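Home Repair Basics, Week 6: Getting a Stripped Screw Out

Posted Wednesday by the course instructor 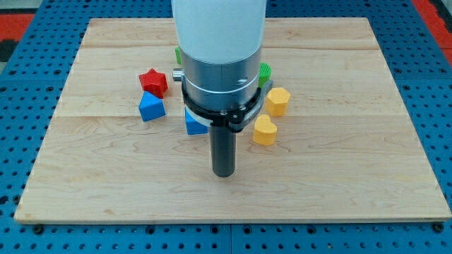
Okay, so last week a bunch of you asked what to do when the screwdriver just spins and the screw sits there laughing at you. I've ruined plenty of screws (and a couple of cabinet hinges), so these notes come from experience!

First thing: stop turning. Every extra spin shaves a little more metal off the slots, and the methods below all need something left to grab. Check that you've got the right size driver too. I'd guess half the "stripped" screws people bring me are fine, and they've been going at a #2 Phillips with a #1.

Try these in order, gentlest first.

Rubber band. Lay a wide one flat over the screw head, push the driver in hard, and turn slowly. Works maybe one time in three for me, but it costs nothing.

Push harder, turn slower. Lean your body weight straight down the handle. If you're using a drill, put it on the lowest speed and keep the bit at 90 degrees to the surface. Tilting is how most of these get stripped in the first place.

Pliers. If the head sticks up at all, clamp locking pliers on it and twist counterclockwise. Put a scrap of cardboard under the jaws if you care about the finish.

Cut a new slot. A rotary tool with a thin cutting disc makes a straight groove, and then a flathead does the rest. Safety glasses on for this one, please, I mean it.

Screw extractor. I keep an Imton set in the shop drawer, 13 pieces, and you're welcome to borrow it during class. Drill a shallow hole in the center of the head, switch the drill to reverse, and let the extractor bite. Go easy! If it snaps off in there you've got a much worse afternoon ahead, as it's harder than your drill bits.

For rusty screws, add penetrating oil and walk away for a few hours before you try any of this. Overnight is better.

Once it's out, throw it away. Don't put it back in the coffee can, I know you want to. If the hole in the wood is chewed up, pack it with toothpicks and wood glue, let it dry, snap them flush, and drive a new screw.

For next time: bring one stuck or stripped screw in a piece of scrap, and your own driver.

Recent handouts
Choosing Wall Anchors
Sticky Drawers and Squeaky Hinges
Sharpening a Chisel at the Kitchen Table
Which Glue for What

Aretti Workshop Classes | Contact us | Back to top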